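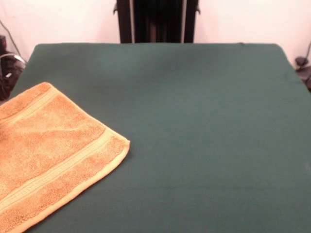 # Pleltton gripper kit, after one season of towels

I bought the Pleltton two-finger kit in February for our small laundry test bench. The work is simple to explain: a towel lies flat on a green cloth, the arm takes it by a corner, lifts it and folds it. I want to write mostly about the fault we had, as the seller's page does not mention it.

**The fault**

On thin cotton the kit is good. On terry towels, the fingers sometimes close on the loops only. The force reading says "object held", the arm lifts, and the towel slides out halfway. This I could accept. The bigger problem is what comes next. The controller does not notice the loss and continues the fold with empty fingers, and the fingertips go down to the table at full speed. In 52 lifts this happened 11 times. One time the left finger hit the table hard enough to bend its bracket.

The stop button worked, but the motion did not end at once. My colleague Shengli Cai measured about half a second between the press and the full stop. For a person who puts a hand in to straighten the towel, it is too long. We now keep hands outside the marked area until the motor power is off.

**What helped**

- Grip on the flat hem, never on the pile. The hem is thin and the fingers hold it well.
- Lower the speed for the last part of the downward move. This setting is in the second menu, under "Approach", and is easy to miss.
- Replace the smooth pads with the Yin rubber pads. They are sold separately.

After these changes we had 2 drops in the next 52 lifts, both near the woven band of the towel, and no more hits on the table.

**Support**

I wrote to the Multstead shop, where I ordered it. They answered after seven days and sent a new bracket free of charge. About the stop delay they wrote only that it is "within specification". I have asked which specification and I am still waiting.

**My rating**

Three stars of five. The mechanics are solid and the manual is clear. I would not use this kit where people stand near it without an additional power cutoff. The older Uster kit is slower and louder, but it stops when it loses the cloth.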